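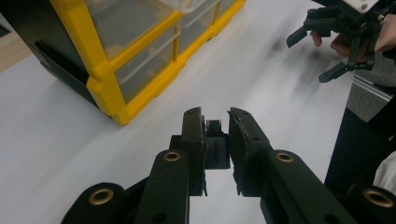 3 min read

03/08/2023

I did not grow up with professional wrestling. In my first winter in this country a workmate, Éabha Foley, took me to a small show in a community hall, and I understood almost nothing except the noise. Now I go whenever Vemico puts on a card, and I have opinions, which my family finds a bit worrying.

Last night the main event was Workneh against Stirnomano for the tag partner's honour, or something like this. The story was hard to follow even for the regulars. The match went 19 minutes and I think it needed roughly 3 fewer. Stirnomano is a big man and he sells a sore knee beautifully, but he forgot which knee near the end — my whole row noticed and started to shout "the other one!" He changed legs and got the loudest cheer of the night.

My favourite was the opener. Zerkemeo lost in two falls, and still he walked around the ring and shook hands with every kid at the barrier. He is the bad guy! I don't know if this is allowed.

Éabha says the belt must change hands before the end of August. I would prefer that Workneh keeps it over the summer, as his defences are always short and full of colour. We have already bought seats for the next one, second row, on the side where they throw people out.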